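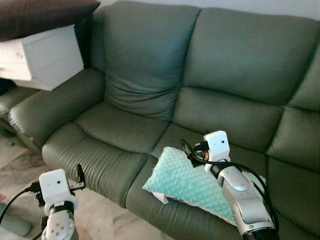

15 August 2023

I am now in my third week of recording demonstrations for the pillow task, and I want to write down some things before I forget them. Mathis Cordier asked me in the spring if I could teleoperate for Helto, the small project he runs together with Iwona Domański. I said yes without knowing how much time a person can spend on pillows.

The goal is easy to say. The policy should learn to pick up a small pillow with two arms and put it where we want, on a seat or on another piece of furniture. We need 60 good episodes for each starting position. A good day gives me almost 10 that I would show to Iwona. The others have a long pause in them, or I changed my plan in the middle, and the model would learn my doubts too.

Children's furniture was added to the list last week. The little chair is harder than the sofa, as there is no soft surface around it to forgive a bad angle.

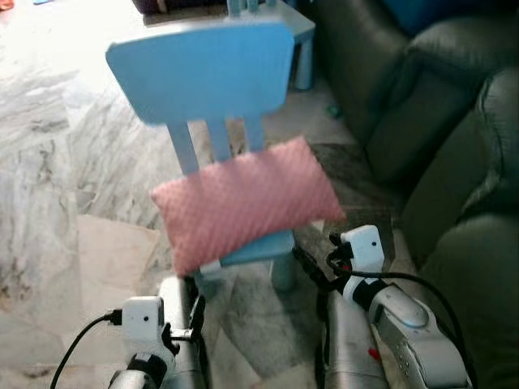 What I write in the notes

For every episode I keep one line: which pillow, where it started, which arm touched it first, and if I would repeat it. Mathis wanted a long form with many fields. I used it for seven episodes and then I asked for one line.

I also write when the sunlight changes. Przemysław Bednarek, who trains the models, found that the morning episodes and the evening ones behave like two different rooms. So now I record in both – it is slower, but he is happy with the mix.

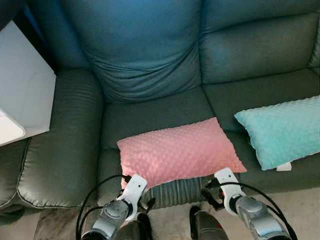 Grasping at the corners is still my biggest subject. In the beginning I took the pillow in the middle of its long side, and it folded over the fingers like a wet towel. Now I bring one finger plate to each of the lower corners of the pink one, left and right, and only then I start to close. With the teal pillow on the next seat I must think more, for it lies diagonally and there is no clear "lower" side for both arms.

Iwona says I should not always choose the nicest approach. The model must see some ugly starts also, with a correction after them. I find it difficult to be clumsy on purpose, so I let the pillow drop from my hand before the episode and accept how it falls.
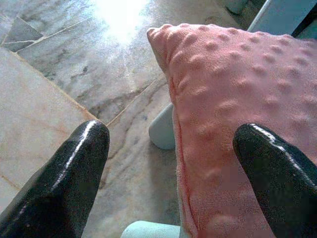 When I watch the recordings again in the evening, I look at the wrist cameras first. They tell me much sooner than the head view if one finger has contact and the other has none. I did not look at them at all in the first days, and I had to delete a good part of that work.

In October we will begin with blankets. Przemysław has already asked me for three sizes.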